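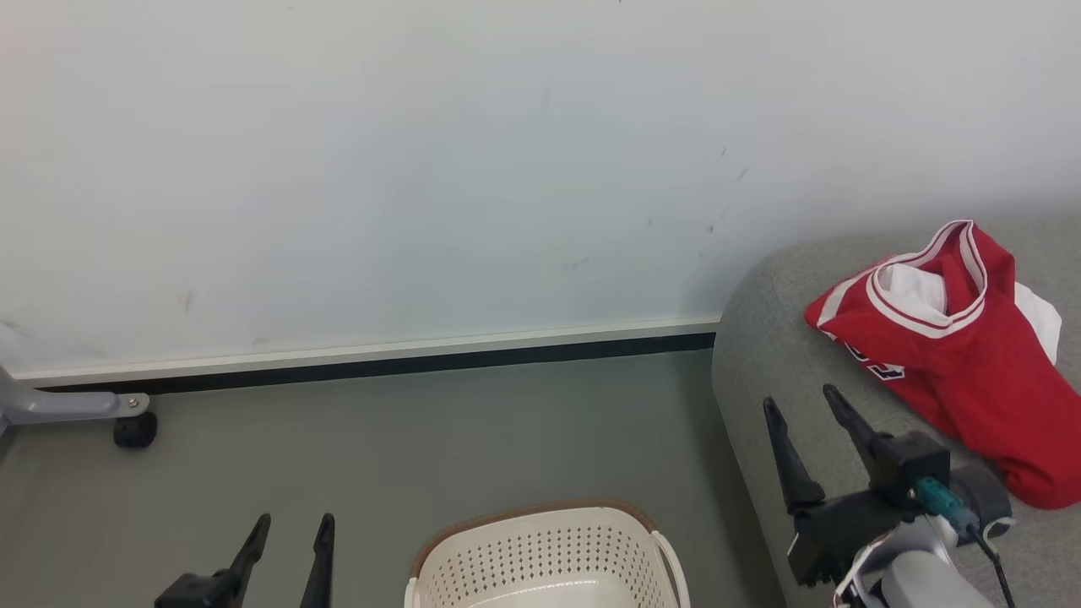
Zwei Greifer, ein Wäschekorb und ein rotes Trikot: Training für die Haushaltsrunde des Wingate-Pokals.

Pressemitteilung

Robotik-AG der Gesamtschule Bustport tritt mit »Kudia« in der Haushaltsrunde an

Schülerinnen und Schüler bringen ihrem Roboter bei, Wäsche einzusammeln – Finale im Juni

Bustport. Ein Trikot vom Sofa nehmen und in den Wäschekorb legen: Das klingt nach einer Sache von drei Sekunden. Für die 16 Mitglieder der Robotik-AG an der Gesamtschule Bustport ist daraus das spannendste Projekt geworden, das die AG je angepackt hat. Im Juni fährt das Team mit seinem Roboter Kudia zum Finale des Wingate-Pokals und startet dort zum ersten Mal in der Haushaltsrunde, der jüngsten Disziplin des Schülerwettbewerbs.

Bisher kannte man die AG vor allem von Linienfahrern und Sortieranlagen. Bunte Klötze, feste Bahnen, klare Kanten – darin waren die Bustporter richtig gut. Stoff ist etwas völlig anderes! Er rutscht, knüllt sich zusammen, hängt durch und sieht nach jedem Griff neu aus. Genau das hat die Gruppe gereizt, als im Herbst die Wahl der Disziplin anstand. Die Abstimmung fiel einstimmig aus, auch wenn einige später zugaben, dass sie vor dem ersten Training Bauchweh hatten.

»Am Anfang haben wir überlegt, wie man ein Trikot überhaupt beschreibt«, erzählt Nathalie Gosselin, die die AG leitet und an der Schule Physik und Informatik unterrichtet. »Ein Klotz hat eine Mitte und vier Seiten. Ein Trikot hat einen Kragen, Ärmel, einen Saum, und wenn es auf dem Sofa liegt, findet man davon vielleicht die Hälfte wieder. Die Jugendlichen haben sich da mit einer Begeisterung reingestürzt, dass ich manchmal um sechs Uhr abends das Licht ausmachen musste.«

Kudia hat zwei Arme mit je einem Greifer aus zwei schlanken Fingern und arbeitet mit mehreren Kameras. Die Bewegungen lernt der Roboter durch Vormachen: Ein Teammitglied steuert die Arme, die Rechner zeichnen Kamerabilder und Gelenkstellungen auf, und aus vielen solcher Durchgänge entsteht nach und nach ein Modell, das die Aufgabe selbst ausführen soll. 1.989 Durchgänge hat die AG bis zum Ende der Osterferien aufgenommen, jeder davon von Hand durchgesehen und mit einem kurzen Vermerk versehen (»gut«, »Ärmel verhakt«, »Korb gestreift« und, besonders beliebt, »nochmal!«).

Geübt wird in einer Ecke des ehemaligen Werkraums, die das Team wie ein kleines Wohnzimmer hergerichtet hat, mit grauem Polstermöbel, heller Wand und dem cremefarbenen Wäschekorb auf dem Boden. Die Kleidungsstücke stammen aus der Fundkiste der Sporthalle. Vor jedem Durchgang wird die Wäsche neu hingeworfen, mal ordentlich, mal als Knäuel, damit sich das Modell keine feste Lage merkt.

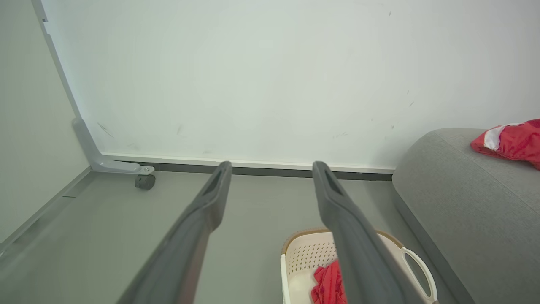 Viel Diskussion gab es um die Reihenfolge der Griffe. Die eine Fraktion wollte das Kleidungsstück mit einem Arm hochziehen und mit dem anderen den Stoff unten stützen, die andere setzte auf einen einzigen Griff möglichst nah am Kragen. Beide Varianten wurden über Wochen getestet, mit eigenen Tabellen und eigenen Fans. Am Ende hat sich eine Mischung durchgesetzt: Leichte Teile nimmt Kudia mit einem Arm, bei schweren oder verdrehten kommt der zweite dazu. Die Entscheidung darüber trifft das Modell anhand der Bilder, und darauf ist die Software-Gruppe mächtig stolz.

Ebenso knifflig war das Loslassen. Ein Ärmel, der über den Rand des Korbs hängt, kostet in der Haushaltsrunde Punkte, und in den ersten Wochen hing dort fast immer einer. Die Jüngsten im Team, zwei Schülerinnen aus der siebten Klasse, schlugen vor, die Arme vor dem Öffnen der Greifer noch ein Stück abzusenken und kurz zu warten, bis der Stoff nicht mehr pendelt. Seitdem liegt deutlich mehr Wäsche vollständig im Korb. Der Handgriff heißt in der AG inzwischen »das Atemholen« und steht so auch im Quelltext.

Zum Training trifft sich die Gruppe am Nachmittag, jeweils für rund 90 Minuten. Gearbeitet wird in drei Gruppen: Software, Mechanik und Daten. Gewechselt wird nach den Ferien, damit alle einmal gesteuert, geschraubt und Aufnahmen sortiert haben. Wer steuert, hat immer eine zweite Person neben sich, die den Ablauf beobachtet und den Not-Halt bedient.

Unterstützt wird das Projekt vom Bustporter Maschinenbaubetrieb Tjoa. Das Unternehmen hat der AG einen Satz Ersatzfinger gefräst und zwei Auszubildende für einen Werkstatttag an die Schule geschickt. Dabei ging es um Schraubensicherung, Kabelführung und die Frage, wie man einen Stecker so befestigt, dass er auch nach dem hundertsten Armschwenk noch sitzt. Aus dem einen Tag sollen im kommenden Schuljahr mehrere werden.

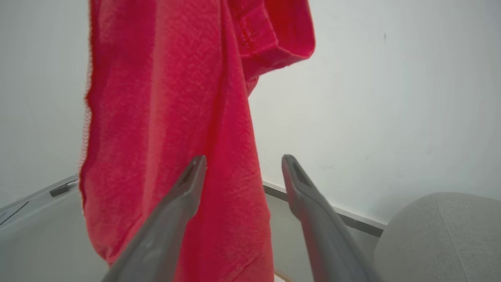 Was in der Haushaltsrunde verlangt wird

Im Finale des Wingate-Pokals bekommt jedes Team einen Wohnbereich, den es vorher nicht gesehen hat. Die Jury verteilt Kleidungsstücke auf den Möbeln, danach läuft die Uhr. Gewertet wird, was am Ende vollständig im Korb liegt. Abzüge gibt es für umgestoßene Gegenstände und für Eingriffe von außen. Zwischen den Läufen dürfen die Teams ihre Technik prüfen, neue Trainingsdaten sind am Wettbewerbstag aber tabu.

Deshalb verändert die AG ihre Übungsecke in den letzten Wochen vor der Abfahrt ständig. Der Korb wandert, das Licht wird gedimmt, der Sitz steht mal näher und mal weiter weg. Auf dem Plan stehen außerdem Handtücher und Socken, wobei gerade die Socken noch ordentlich Arbeit machen.

»Ich freue mich riesig auf das Finale, und zwar ganz egal, auf welchem Platz wir landen«, sagt Gosselin. »Die Gruppe hat gelernt, einen misslungenen Griff spannend zu finden. Wenn etwas danebengeht, stehen sofort fünf Leute vor dem Bildschirm und wollen wissen, warum.«

Öffentliche Generalprobe

Vor der Abreise lädt die Robotik-AG zu einer Generalprobe in den Werkraum ein. Beginn ist um 16 Uhr, der Termin wird auf der Internetseite der Schule bekannt gegeben. Besucherinnen und Besucher dürfen eigene T-Shirts mitbringen und sie für Kudia aufs Sofa werfen. Jugendliche ab Klasse 7, die im neuen Schuljahr mitmachen möchten, können sich dort gleich anmelden. Vorkenntnisse im Programmieren sind nicht nötig.

Ansprechpartnerin für die Presse
Nathalie Gosselin, Leitung Robotik-AG
Gesamtschule Bustport
Interviews und Trainingsbesuche sind nach Absprache über das Schulsekretariat möglich. Abdruck honorarfrei, Belegexemplar erbeten.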